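4.2 Changes in the work of the packing staff

The second set of findings concerns what the staff at the Vosov site did with their time once the arm was in regular use. Before the change, each packer handled a full order from start to finish: reading the slip, taking the items out of their bowls, placing them in the box and closing it. After the change, the arm took over the transfer of small items from one bowl to another, and the packers kept the reading, the checking and the closing. We had expected the staff to describe this as a loss of variety. Most of them did, but they did not all mind it.

Of the 65 employees who returned the December questionnaire, those on the early shift were the most positive. In interviews they spoke mainly about their hands and wrists. Several had asked to be moved off small items in earlier years and had been refused. Employees on the late shift were more critical. Their complaints were about pace. The arm moves at one speed all day, and a packer who used to work quickly for an hour and then slow down could no longer do so without items piling up at the checking point. Two of the late shift interviews were given over almost entirely to this subject.

A new task also appeared that was not in any job description. When the arm missed an item or let one slip, somebody had to walk over, put the item back in the bowl and restart the cycle. Supervisors called this "tending." It was done by whoever stood closest, and for the first weeks it was not counted as work in the shift reports. Parodico, the firm that set up the software, kept a log of stops, and we compared it with the shift reports for the same days. The log held 104 stops that do not appear in the reports. We take this as a sign that tending was treated as a favor between coworkers, and the interviews support that reading.

Soft items were named most often as the cause of a stop. To look at this more closely we arranged a tabletop version of the transfer task (Figure 3), in which an arm with a two-finger gripper worked with shallow bowls and a yellow-green object. Packers were invited to watch and to comment freely.

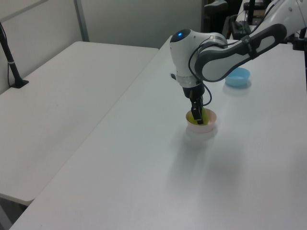 Figure 3. Tabletop version of the transfer task, with the gripper lowered into the pink bowl. The light blue bowl is empty.

The comments fell into two groups. Experienced packers talked about the grip. They said they would take a soft item from the side and turn it on the way up, and they wanted to know who decided how the arm should do it. Newer staff asked about stopping: how to do it, who was allowed to, and whether it would be held against them. The site rules at the time said only that the supervisor should be called. In practice the supervisor was often at the other end of the building, and the packers stopped the arm themselves.

Management has since added tending to the shift reports and now rotates it every two hours. We were not able to measure the effect of the rotation, which began after our last visit. A similar arrangement at the Rana site is described in Section 4.3.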